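# Old carpet tiles from Avcombe offices get a second use

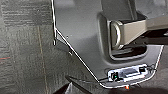
*Gray carpet tiles, with the line between two of them visible on the floor.*

The town of Avcombe will collect used carpet tiles from offices and schools, starting in June. The tiles will be cleaned, sorted and offered at a low price to residents and small clubs. Until now most of them went to the landfill in Sokotthorpe, together with other waste from renovations.

The work will be done by Nuchit, a small company which already collects used doors and office furniture in the area. It has rented a hall near the Sokotthorpe road and hired 8 people for the sorting. The first delivery is expected from the former Iltari office building, where 2000 tiles must be taken out before the new owner can begin to rebuild the upper floors.

"Many of these tiles are still good for ten years," said Ching-wen Chiang, who leads the project at Nuchit. "In an office, people walk always on the same places. Near the door the carpet is finished, but under the desks it looks almost new."

According to Chiang, the biggest difficulty is the glue. Tiles that were laid with a light adhesive come off easily and can be cleaned on the same day. Tiles that were glued strongly often bring a part of the floor with them, and the back side breaks. The company will not accept this second type at the beginning. Building managers are asked to lift one tile in a corner and look at the back before they call.

The cleaned tiles will be packed in boxes by color and thickness. One box will cost 56 crowns for residents of Avcombe. Schools and sports clubs in the town will pay half of this price. Mixed boxes, with tiles of different colors but the same thickness, will be free of charge as long as there are enough of them.

The town pays the rent of the hall for the first two years. After that, Nuchit should cover its costs from the sales and from a small fee which the offices pay for collection. The fee is lower than the price of the landfill, so the town expects that larger companies will take part. Three of them have already asked for a date – among them an insurance office with four floors.

Not everybody in the town council was satisfied with the plan. Some members asked what will happen with tiles that do not find a buyer. Nuchit answered that it can store them for one winter, and that a part could be cut into strips and used under floors against noise. A test of this is planned in the gym of the Avcombe primary school.

Residents who want to buy tiles can come to the hall in the morning from 9 a.m. and look at the samples. It is recommended to bring the measurements of the room and a car with enough space. Delivery is not offered at the moment. Private households can also bring their own used tiles, if these are dry and free of nails, but complete rolls of carpet are not accepted and must still go to Sokotthorpe.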